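4.2 Comparing the two fingertip sets on CPU pick and place

Same arm, same controller, same tray for both finger sets. Only the pads changed. We wanted to know how much of the failure rate in 4.1 came from the fingers and how much from the pose estimate, and the quickest way was to hold everything else still and swap pads. The swap takes four screws and a re-zero of the wrist camera.

Set A is the smooth rubber pad that ships with the Omico hand. Set B is a toothed pad cut in house, harder, with a shorter contact face. Both close with the same linkage and the same force cap. Force cap was tuned on A and left alone, which probably hurts B a little (see 4.4).

The tray is printed in gray plastic with slots for memory sticks, a pocket for the CPU and a few posts we kept from the Skaltholm layout. It sits next to the open machine on a slatted aluminum table. Tray position is taught by hand at the start of each block of trials and not touched again until the block ends.
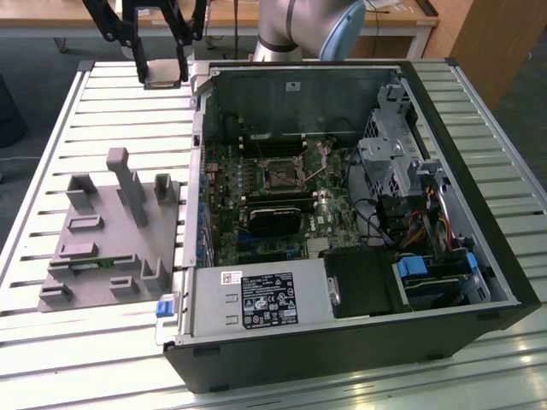
Trials were run in blocks of 100, alternating A and B so that drift in the arm would not land on one set only. A trial starts with the gripper open over the tray and ends when the part is released or the controller gives up. Giving up means the force limit tripped twice, or the wrist view lost the part. A human can stop a trial as well, and those stops count as failures, no exceptions. Over all blocks, 714 trials were kept. Trials with a controller restart in the middle were thrown out before anyone looked at the outcome.

Four failure types were logged. Slip in hand, where the part turns between the pads. Missed grasp. Bad approach, where the fingers touch the chassis or the tray before the part. And late release, where the part hangs on one pad when the fingers open. Late release is almost all set A. The rubber holds on to flat metal faces and the part comes away crooked. Slip in hand goes the other way and is mostly set B, worst when the grasp is off center and the plate can pivot on a single tooth.

Wrist camera matters more than we expected going in. With the plate upright between the pads, the fingers hide a good part of what is behind it, and the tilt estimate has to come from the edges that are left. We tried masking out the fingers in the wrist view, which helped A and did nothing for B. The teeth give a ragged outline and the mask never fit it well. A looser mask then eats the corners of the part, wich are the thing we need.

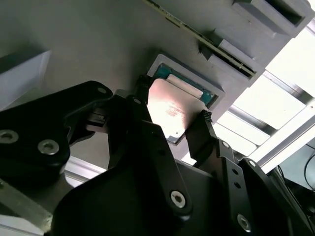

Heriberto Usuga objects that the comparison is unfair to set B, and that a toothed pad should never be judged on a part this thin. In his reading the slip numbers say more about the force cap than the pad. Raise the cap for B, he argues, and slip drops while late release stays where it is. He would also drop the off-center grasps from the table, or list them apart. We did the second. Off-center grasps are now on their own row, and the order of the two sets does not change.

On the cap we partly agree. A short run with a higher cap on B was done on the Flurkbridge dummy parts, blank plates with no pins, and slip went down. We did not repeat it with real processors. Edge load on the package is not something we can measure with this hand, and a motor current reading is a poor stand in. So the cap stays as is for the results reported here, and the reader should take the B slip figures as an upper bound.

One more thing on approach. The socket is close to metal on the tray side of the case, and the fingers have to come over the frame bar with the part already turned to match. Set B is shorter, so the wrist ends up lower for the same part height. Most of the bad approaches for B happened on this leg. Adding a waypoint above the bar fixed the worst of it but costs time on every trial, for both sets, becuase the path planner is shared.

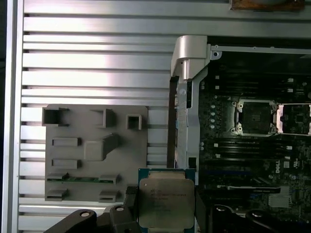

Laurinda Lobo
Lead author, gripper hardware and trials

4.3 Controller settings

Position control down to the approach height, then a compliant mode for the last stretch. Gains are the Neagu defaults except for rotation about the tool axis, softened so a slightly turned part can settle against the socket edges. Softer than this and the part swings when the wrist stops. Stiffer, and the force limit trips on first contact. We did not search the gains properly. They were set by hand on set A, checked on set B, and frozen before the first counted block.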